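Home | Facilities | Resident Services | Forms | Contact

Category: Housing Inspections / Common Rooms

Tavley House – Ground Floor Lounge and Work Area
Periodic Safety Inspection: Checklist and Comments

Inspector: Zainab Lawal, Residential Safety Office
Period: March
Room reference: 116
Previous result: Pass with comments

Ratings: S = satisfactory; C = satisfactory with comment; A = action required; N/A = not applicable.

1. Exits and routes

1.1 Door opens fully and latches – S
1.2 Exit sign lit – S
1.3 Route from seating to door unobstructed – C
1.4 Evacuation plan posted and legible – A

Comment on 1.3: The route meets the required width. Residents are reminded that the sofa may be turned for group use but must be returned to its usual position by 10 p.m.

Comment on 1.4: The posted plan shows the layout before the Bettencourt stairwell was closed. A corrected plan is to be requested from the Facilities Desk and mounted beside the door.

2. Electrical

2.1 Outlets and cover plates intact – S
2.2 Power strips of approved type, not connected to one another – S
2.3 Power strips and cords kept off walking surfaces – A
2.4 Cords free of cuts, splices and crushed sections – C
2.5 No cords under rugs or furniture legs – S

Comment on 2.3: The white power strip is standing on the open tile, and its cables are tangled across the floor. One long gray cord runs well away from the rest. This arrangement is a trip hazard and also prevents the floor from being mopped properly. The strip is to be mounted to the desk or placed against the wall, and slack cable is to be gathered with reusable ties.
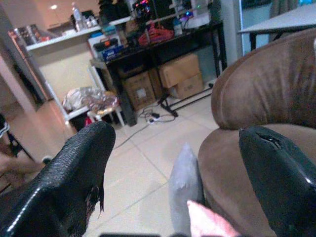
Comment on 2.4: Accessible lengths were checked by hand and no damage was found. The remainder should be checked when the cables are separated. Any cord found defective is to be withdrawn at once and may not be repaired with tape.

3. Floor

3.1 Tiles level, no loose or broken pieces – S
3.2 Grout sound – S
3.3 Floor clean and dry at time of visit – S
3.4 Stands and freestanding bases clear of the walking route – C

Comment on 3.4: The black metal stand has angled legs that extend beyond its upright. Keep it fully beneath the desk area when it is not in use.

4. Furniture

4.1 Sofa stable, upholstery without tears – S
4.2 White-topped table steady, legs tight – C
4.3 Desk steady and not overloaded – C

Comment on 4.2: Slight movement at one leg. Tighten and recheck.

Comment on 4.3: The black desk against the back wall is cluttered with equipment. Items not in regular use should go to the Neltuvholm storage room – labels are available at the front desk. Ventilation openings on powered equipment must be left clear.

5. Fire safety

5.1 Smoke detector tested – S
5.2 Extinguisher in place, tag current – S
5.3 No candles or portable heaters – S

Summary of required actions

Items 1.4 and 2.3 are to be completed within 10 working days. Items marked C will be reviewed at the next visit. Residents may submit questions on Form 13, quoting the room reference.

Result: Pass with comments – follow-up visit required

Flestel Residential Safety Office | Contact us | Back to top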